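I'd been trying to get Darlene Penner on the phone since January, mostly to ask her about the Arkberg tablet, and when she finally called me back I was standing in line for a sandwich. So if my notes are a bit of a mess, blame the turkey club.

Darlene buys display parts for Zwane, which has put its name on budget tablets for 13 years now, and she hears things early. The rumor going around is that the second Arkberg drops the LCD for an OLED screen and ships before summer. I asked her straight out if that was true.

"The panel is real, I've held one," she told me. "Summer is somebody's wish."

Her version goes like this. Skenum, the supplier everybody keeps naming, has one line that can cut that size, and it's booked solid. She figures Zwane gets its first decent batch in September, maybe later! I said the leak I'd read had quoted a price of $704 and she laughed for a good long while.

"For the one with the keyboard and the pen and all the storage, sure," she said. "People grab the biggest number on the sheet and run with it."

We got onto batteries after that (my fault, I always do this). The current Arkberg gets me 15 hours if I'm mostly reading and a lot less if my nephew gets hold of it. Darlene wouldn't give me a figure for the new one, but she did say the thinner screen leaves more room inside, and that the engineers had been fighting over that space for weeks. One of them, Johannes Makhubela, wants it for a bigger cell. The other camp wants better speakers.

"I'm with Johannes," she said. "But nobody's asking purchasing."
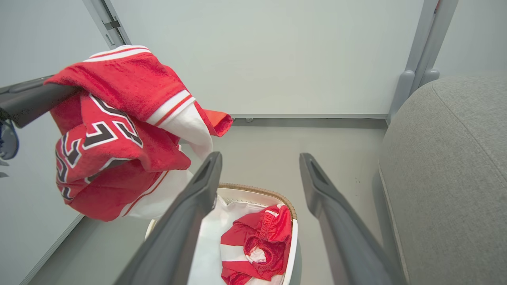

*A red jersey with white striped trim, and a laundry basket on the floor.*

I also asked about Jistham, the little stylus company Zwane bought last year. My own Jistham pen stopped pairing after the last update and I wanted to complain to someone. She'd heard plenty about it already. Akosua Quansah's team has a fix in testing, and Darlene's advice until then was to turn Bluetooth off, hold the pen button for 19 seconds and try again. I counted it out in the sandwich shop like a crazy person and it worked on the second go.

Before she hung up I tried once more for a launch date. "Ask me when the boxes are printed," she said. They order the boxes six weeks ahead, so I've got a note on my fridge to call her in August.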